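Last March I brought home a box of my great-aunt's postcards from the Burnard estate sale, 194 of them, and I've been learning how to look after old paper ever since (mostly by doing it wrong first!). A few things that work for me:

**Getting the smell out.** Stand the cards loosely in a small open box, put that box inside a big lidded tub, and set a saucer of baking soda next to it. Close the lid and leave it 10 days. Don't sprinkle anything on the cards, please. I did that once and was brushing powder out of the corners for a week.

**Reading a faint postmark.** Turn off the overhead light and hold a flashlight almost flat against the table, so the beam skims across the card. I got "Plerberg" off one that I'd given up on, and I may have yelled.

**Cards stuck in an album.** Those black pages with glue are the worst. Slide a length of plain unwaxed dental floss behind the card and saw gently, a corner at a time. If it fights you, stop and photograph the page as it is. I have two that are staying put forever and I've made my peace with it.

**Labeling.** Soft pencil, on the sleeve or on a slip of paper, never on the card. I write the town, the year if there is one, and who sent it to whom. Ballpoint dents right through, ask me how I know.

**Where to keep them.** A closet shelf in the middle of the house. My attic bakes and my basement sweats, so both are out. I stand mine upright in shoeboxes with a piece of stiff card at each end so they don't slump.

Next on my list is the newspaper clippings, which are crumbling already, so I'm scanning those before I do anything else.

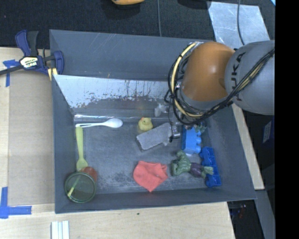 *Dark grey bin on a wooden tabletop, with scuffs and worn patches inside*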